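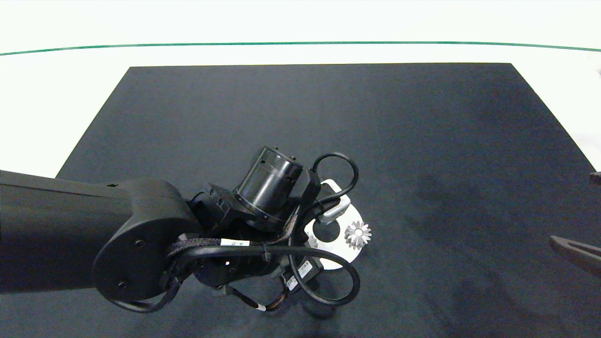 Why Does a Dark Mat Look Smudgy?

A dark gray mat on a white floor has a hard life. Everything shows. Pale dust, which hides quite happily on white, lands on the mat and might as well wave a flag.

The faint lighter smudges are a puzzle, though. Smudges can be dust, or chalk, or a bit of grease from somebody's fingers. Each one bounces light back a little differently from the clean part next to it, and your eyes notice.

A matte surface is one that isn't shiny. It scatters light in all directions, so you won't see your face in it. (Your face will cope.)

Try it at home: press a clean thumb on dark paper, then a floury one. Tilt the paper toward a lamp. Then wash your thumb before you touch the sofa.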